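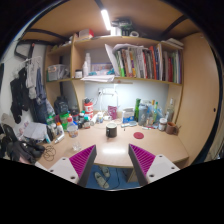
Kenard demo collection – progress report, September

Status: on track for episodes, behind on labeling. Short version this time, sorry, will fill in the tables next round.

Collection
Target for the period was 3,000 demonstrations by hand-held gripper. Reached. All in lived-in rooms, desks and shelves left as the residents had them – no tidying before a session. Tasks are mug pick and place, moving bottles, putting small items back on a shelf. Operators get 15 minutes of practice first, then straight into recording. Was longer in spring, made no difference to quality that we could see.

Crowded desks are still the slow ones. Fingers need room to open and people tend to knock the neighboring bottle on the way in. We keep those takes but flag them. Clear plastic and glass also a problem for the tracking, Pacheco are looking at it.

Remote control arm
2 stations running at the Drunis site. Slower per episode than hand-held, and operators tire quicker. Useful mostly for checking that the hand-recorded grasps can be done by the arm at all. So far mugs fine, tall bottles mostly fine, flat things (coasters, papers) poor.

Problems
– finger pads wear out faster than planed, 16 sets replaced, more on order
– sync drift on long sessions, fixed in the new Tunard firmware, older data needs reprocessing
– labeling backlog, see budget note

Next
Finish reprocesing, start the drawer and cupboard tasks, add a third arm station if the equipment line is approved. Need an answer on that before the end of October please.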